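Requiring stability data for herbal products before small pilot trials
Research Methods board, Traditional and Complementary Medicine section

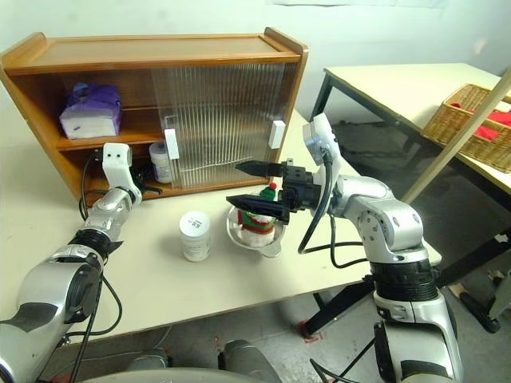

Mavis Whitlock
The draft rule would require every site to hold stability data on an herbal product before a pilot trial may begin. I support the aim, but I do not believe the rule as written can be met by small clinics. Our own site has 2 staff members assigned to research, and neither is a chemist. Could the original poster please paste the text of the section, so that members are commenting on the same wording?

testmont_pharmacy
Certainly. I opened this topic on behalf of the pharmacy group at Testmont, and I should have included the wording at the start. The section reads as follows:

"No pilot study of a multi-herb preparation shall enroll participants until the sponsor has filed stability results for the batch to be used, covering the full planned period of dosing."

Comments are open until Thursday at noon. Please state whether you write for your institution or for yourself.

rootandleaf_k
Writing for myself. The phrase "for the batch to be used" is the difficulty. If a study gives the product for 10 weeks, the sponsor must store that batch for 10 weeks, test it, and only then enroll the first participant. By that time the batch is older than it would be in ordinary practice. Results from an earlier batch made by the same method should be accepted.

Sturkel Methods Desk
Writing for the institution. We do not agree with the previous post. Batches of the same herbal formula can differ a great deal, depending on where the plants were grown and when they were harvested. An earlier batch tells the reader very little about the one that participants will take. Conventional drug sponsors may rely on earlier batches for the reason that their process is tightly controlled. Few preparers in our field can say the same.

rootandleaf_k
I accept that batches differ. The answer to that is a marker test at release, which most contract laboratories can perform in a few days. It does not require that the product sit on a shelf for the whole dosing period first.

Mavis Whitlock
Thank you for posting the text. I agree with rootandleaf_k on the release test. I would add that the rule does not define "stability results." Does it mean the level of one marker compound, the microbial count, the moisture content, or all of these? We were quoted a price for the full set last year and it was more than the rest of the pilot budget.

cabral_ethics_office
The ethics office at Cabral has reviewed 25 applications for herbal pilots under the present guidance. Most gave no storage information of any kind, and several did not name the part of the plant used. We see this as a question of consent. Participants are told what they will be taking, and the sponsor should be able to stand behind that statement on the last day of dosing as well as the first. Cost is a fair concern, but it should be addressed through shared testing and not by removing the duty.

decoction_notes
May I ask how any of this applies to decoctions? They are prepared fresh and taken the same day. There is no batch in the sense of the draft.

testmont_pharmacy
The drafting group intended the section to cover dried powders, tablets and extracts. I will ask that fresh preparations be named as an exception. The dried ingredients would still need an expiration date and a record of storage conditions.

Sturkel Methods Desk
We would support that exception, provided the raw herbs are identified by a qualified person and a sample of each is kept until the study closes.

Mavis Whitlock
Could the group consider a size limit? A pilot with fewer than 50 participants might file a release test and a storage log at the start, with the stability results to follow while the study is under way. Memix already uses a staged filing of this kind for its member clinics, and we have found the forms easy to complete.

cabral_ethics_office
We would object to a limit based on enrollment alone. A small study of a product with a known safety concern should not receive lighter treatment. Staged filing may be acceptable if dosing must stop when a result falls outside the stated range.

rootandleaf_k
I could support staged filing with that condition.

Sturkel Methods Desk
We maintain our objection to the use of earlier batches. On staged filing we will consult internally and reply before the deadline.

testmont_pharmacy
Noted. I will send the comments received so far to the drafting group this afternoon. Please place any proposed wording in a new post so that it can be copied in full.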